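Eight weeks of map drawing, and I still can't do coastlines

05/07/2026

I have fallen completely for drawing maps by hand. Not tracing them, and not on a computer either, just me with a soft pencil and a big sheet of paper, trying to get a hill to look like a hill. It started when I found a walking guide to Brivmont in a charity shop, with a fold-out map in the back so lovely that I didn't bother reading the guide. Every wall was on it! Every spring, too, and a tiny row of dots for the stepping stones.

So I had a go at my own village. The first try was dreadful (the church ended up in the river), but the second had a lane I was proud of, and by the end of the month I'd filled a whole pad. I walk a bit, scribble down the turns, count my paces between gates, then come home and draw it up. From our front door to the footbridge is 1,264 paces, and from the bridge to the top stile is another 2,988, nearly all of them uphill. I've never known a walk so well.

Hills were the next puzzle. I tried contour lines first and they came out like a plate of spaghetti. Then I tried hachures, those little strokes that run downhill and get thicker where it's steep, and oh, they are such fun. You need a sharp pencil and a cup of tea that you will forget about. My drawing of Jirkorside took 74 strokes for the west slope alone, and I'd happily do it again tomorrow.
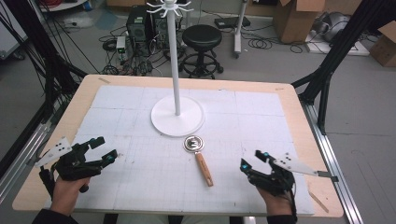
Scale is what I'm working on now, and squares have made all the difference. I draw a faint grid over my rough sketch, a bigger one on the clean sheet, and copy across one square at a time, looking only at the lines inside it. A big white board with a printed grid, like the one on that wooden table, would suit me very well, and the magnifying glass lying on it is just what you want for old maps with tiny lettering. Mine lives in my coat pocket.

Coastlines still beat me. I make them too wiggly, then too smooth, then I rub a hole in the paper. Next up is the little bay below Baek, which has a nice simple curve and only one island, so wish me luck. If you have a good way of shading shallow water in pencil, please leave it in the comments!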